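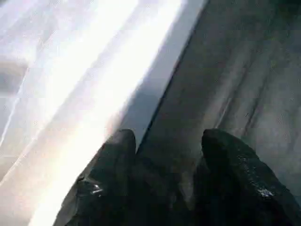
Slide 1. Two gripper fingers, dark, close up.

Speaker notes, February 26, 2020
The Wollby payroll chest: what the survey data supports

Start with the claim. A chest of silver coin was walled up in the lower adit at Wollby, and the portal was blasted shut. The only written source is a letter copied by Leire Cuesta from the Sedgwick papers. It gives a weight of 78 pounds. It gives no adit number. Say this early, before questions.

Radar next. Xuân Huỳnh ran 8 lines across the slope in July. Clay cover limits depth to 5 meters. The anomaly on line 3 is a void or a change in rock. It is not metal, and the press release should not have said so.
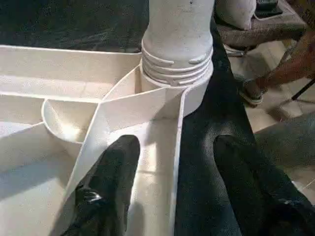
Drilling. One hole was cased through the clay and left open below it. Kanchan Singhal logged it by camera. She recorded a ringed object under the casing, and two newspapers ran it as the rim of a barrel. Point to the white column on the slide: raised threads near the base, some of them interrupted by small notches. A casing joint seen from inside gives the same kind of banding — raised ridges, short gaps. Her log entry was corrected to "joint, displaced." Leave the slide up while people read the two entries.

Magnetometer results are weaker. The old rail in the upper adit swamps the signal over most of the grid. Zinhle Khumalo removed the rail response with a simple line model, and what remains is within instrument noise. 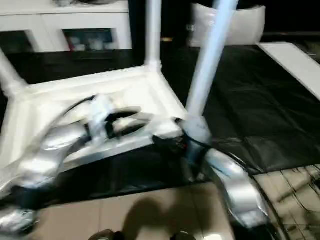 The same model was run on the eastern grid, where no rail was laid, and the residual there is also flat. If asked about the coin marked 1529: surface find, spoil heap, no context. Cayetano Zabala has the find record.

Permit status: Jundel holds the land, Grusico holds the mineral rights. Both have to sign before a second hole. Grusico has not replied.

Leave time for questions on the letter.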